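The Bus to Grovcombe

Mylene Fajardo missed the 124 by the length of the post office. She sat in the shelter with her bag on her knees and read the timetable, though she knew it. The next one went only as far as Plustesthorpe.

Emil Zaugg came and sat at the other end of the bench. He had sold her mother's house two years before, and they had not spoken since.

"They've let it again," he said. "A couple with a baby."

"Did they keep the kitchen?"

"Most of it. The pear tree's gone. It was into the drains."

She nodded. Her mother had paid 400 pounds to save that tree once, and had told everyone the price — even the man who read the meter.

"I thought you'd want to know," Emil said.

"I do."

The Plustesthorpe bus came in with its lights on. She got up, then found she had left her gloves on the bench and went back for them. He held them out to her.

"There's a walk from there," he said. "Four miles, if you go by the reservoir."

"I know the way."

She paid the driver and took a seat on the left, where she would see the house go by. 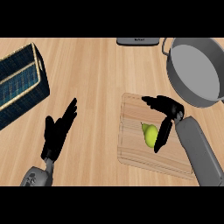

The Reservoir Road

It was nearly dark when she got down. The gate was tied shut with blue rope, so she climbed it, slowly, and set off along the bank towards Grovcombe.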